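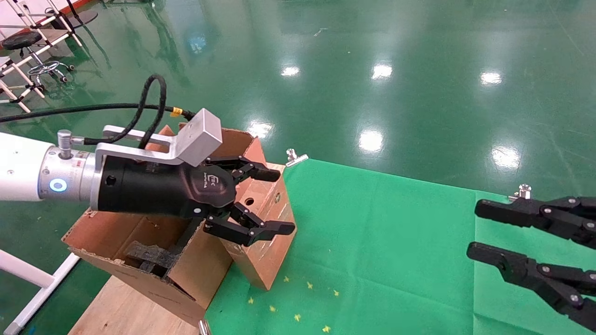

Party supplies are the worst thing I own to put away. Plates stack and napkins go back in the packet, but cloths, clips and confetti never go back the way they came. A bright green cloth spread on the floor with silver clips holding it flat is how I start now, top corner first. The yellow stars can stay where they are until the clips are on. Then they get dealt with.

12 comments

Living > Parties > Storing It All

Second post, for those asking about the cloth. I bought mine from Flinevero two summers ago. It is polyester, it creases if you look at it, and it costs less than paper ones if you use it more than 4 times. I have used it far more than that. The green works for birthdays, for St. Patrick's Day and for anything with a frog on it.

Clips. Binder clips from the office aisle are fine. The plastic tablecloth clamps I got from Jirside snapped in the cold at an outdoor party in September, so I went back to metal. Keep them in a jar. If they go in the box loose they end up under the bottom flap and you buy more.

3 shares

Confetti stars. Pick the big ones up by hand. A lint roller gets them too but then you can't reuse them. Do not vacuum if you want to keep them – I lost a full packet that way. Milagros Paredes told me to lift the cloth by its corners and tip them all into a bowl, and that works well as long as the clips are off. Leave one clip on and half the stars go on the floor.

Boxes. I use whatever cardboard comes in the mail. Torn flaps don't matter much for this. I stand the box on its side while I load it so I can slide flat things in, then turn it upright and tape it. If the flaps are really bad, put the tape across the middle and once more at each end.

27 comments

Someone asked what I write on the box. The occasion, the color and nothing else. I used to write full lists and never read them. "Birthday, green" is enough to find it in the closet.

Someone else asked about folding. Fold the cloth in half the long way, then again, then roll it around a cardboard tube. No ironing next time, or not as much. Inmaculada Carretero hangs hers on a pants hanger in the hall closet, which is better if you have the room. I don't.

Balloons do not get stored. I have tried. They stick together over the summer and tear when you pull them apart. Use them or give them away before the weather gets hot.

8 shares

Last one for today. Candles go in a separate bag, away from the cloth. I had a red one melt onto a white runner in the garage and it never came out. The garage is too warm anyway. Top shelf of the hall closet from now on, with the heavy box at the bottom.

I still have the paper lanterns to do. They are on the spare bed and I will get to them this week.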